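Looking after the arm at Rustside
January 11, 2025

The kitchen at Rustside is the sort where you are offered tea before you have got your coat off, and I had mine at the end of the counter while the technician who keeps the cutlery arm in order talked me through a morning's work. She has had charge of it since August and speaks of it much as other people speak of an elderly car.

"Everyone wants to hear about the clever part," she told me, "but most of my week is cables and fingers." The cables come first, always. She follows each one along with her hand, feeling for stiff places, and makes sure there is enough slack for the arm to reach down over an open drawer without tugging. Then she wipes the black fingers of the gripper and tries them on a fork.
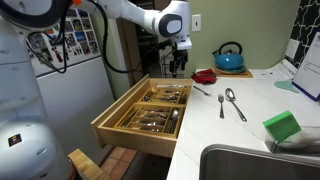 Setting the drawer

I had supposed that the drawer would be the easy bit. "Oh, the drawer is the whole job!" she said, and laughed. It has to be pulled right out, to the same place every time, and she likes spoons and forks inside with a few more left out on the worktop, so that the gripper has both sorts of picking up to do. A check run is 200 picks, and her notebook (a proper paper one, I was pleased to see) had reached 2,892 by the time I called.

She puts down any slips she can't explain, with the hour and what the light was doing, and it was these notes that led her to a bracket screw which had worked itself slack at pick 522.

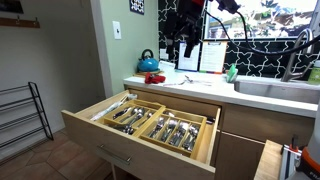 "I'd blamed the spoons for three days," she said. "Shiny things, spoons, so you do blame them. Then I put my hand on the bracket and felt it shift." She tightened it, ran the position check again from the beginning and went home rather late. These days the bracket gets a turn with the key on the first morning of every week, before the power goes on, and she has written as much inside the notebook's cover for whoever has the arm after her.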